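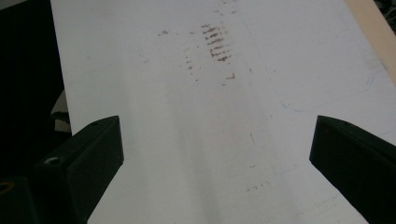
私は日本に来てから、手紙を書くようになりました。母国では電話ばかりで、便箋を買ったことは一度もありませんでした。きっかけは、坂の途中にある文房具店「Furov」です。店の奥に小さな机があり、買った便箋をその場で使うことができます。初めて入った日、私は長い時間、何も書けずに座っていました。木のような色の台の上に白いシートが平らに広がっているのを見ると、今でもあの午後の気持ちがもどってきます。赤茶色の印や薄い線のある白い面は、外国語で話し始める前の沈黙に少し似ています。

日本語の手紙には、季節のあいさつから始める習慣があります。教科書で習ったときは、正直に言って、面倒な規則だと思いました。用事があるなら、用事から書けばよいと考えていたからです。しかし、店に置いてある見本の手紙を読んでいるうちに、考えが少し変わりました。雨が続いている、隣の家の柿が色づいた、朝の水が冷たくなった。そのような短い文があると、書いた人の窓の外が見えるような気がします。

便箋の種類も、思ったより多いです。Furovの棚には100種類を超える紙が並んでいて、私がよく使うのは「Nair」という、線のうすい便箋です。線が濃いと、私の字の曲がり方が目立ってしまいます。「Ginar」という封筒は口の部分が深く、のりをつけるときに失敗が少ないので、不器用な私に合っています。どちらも特別に高いものではありません。最初の買い物は、切手を入れて2000円でした。

万年筆は、まだ上手に使えません。角度を少しまちがえると、紙に引っかかって、小さな点が飛びます。店の人は、ペンを強くにぎらないこと、手首だけで書こうとしないことを教えてくれました。言われたとおりに肩の力を抜くと、確かに線がやわらかくなりますが、漢字の画数が多くなると、また力が入ってしまいます。「鬱」のような字を書くことはめったにないのに、「曜」で毎回苦労しています。

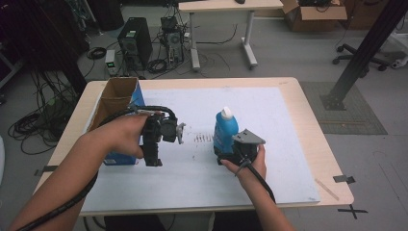

それでも、下書きをしてから清書をするという順番は、私の性格に合っていました。下書きは鉛筆で、古いノートに書きます。辞書を引き、助詞を直し、「は」と「が」を何度も入れ替えます。ひとつの手紙に3日かかることもあります。会話では、まちがえた言葉はすぐに相手に届いてしまいますが、手紙なら、出す前に直す時間があります。日本語が母語ではない人にとって、この時間はとてもありがたいものです。

火曜日の夜には、駅の近くの喫茶店「Lovelik」で、手紙を書く集まりがあります。参加する人は、たいてい4人です。集まりと言っても、あまり話はしません。コーヒーを頼んで、それぞれが自分の手紙を書き、分からない表現があるときだけ、となりの人に聞きます。私は先月、「お体に気をつけて」と「ご自愛ください」のどちらがよいかを相談しました。友だちなら前のほうでよい、という人と、手紙だから後のほうがきれいだ、という人がいて、結局、私は前のほうを選びました。自分の口で言える言葉のほうが、安心して書けます。

返事が来るまでの日数は、相手によって違います。すぐに絵はがきをくれる人もいれば、季節が変わったころに長い手紙をくれる人もいます。待っている間、私は郵便受けを開ける前に、少しだけ姿勢を正すようになりました。先週届いた手紙は、庭の金木犀の話から始まっていました。私はその木の名前を知らなかったので、辞書で調べて、次の日、散歩のときに探しました。近所の公園の入り口に一本あり、もう花は終わっていましたが、返事にはそのことを書くつもりです。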